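Home | Kitchen | Laundry | Workshop | Tips A–Z

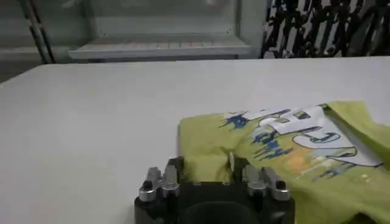
Before You Pay a Robot to Fold Your Shirts

The Kusodine laundry service from Histimex rents you a folding arm for $175 a month. I went to the Friday demo expecting to be sold something, and I was. Some tips if you're tempted.

Bring your own clothes. The demo pile is cotton T-shirts, which any patient ten-year-old can fold. Ask to see a fitted sheet, or a hoodie with a drawstring. I asked about both and got a brochure.

Measure your table. The arm wants a smooth, clear surface, and a big one. If your laundry room is like mine, that means giving up the ironing board.

Look at the fingers. They're bare metal, so I'd keep lace, loose knits and anything with a pulled thread well away from them until someone shows you otherwise. 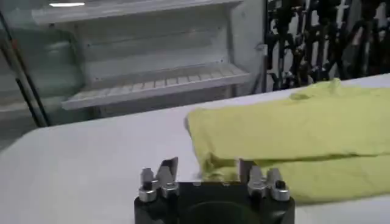
Then do the sums. Buying outright costs $1748, and the warranty runs 2 years. Bijan Salehi, who gave the talk, told me a basket takes "an evening, unattended." I fold ours in the time it takes to boil pasta.

Shake everything out first, whoever is folding. Lay the shirt print side down, smooth it from the collar, bring in the sides, then fold up from the hem. A plain Fendska folding board costs $6 and will get the kids' shirts all the same size — it doesn't need a software update, either.

If you still want the arm, ask for a month's trial in writing and read the part about return shipping.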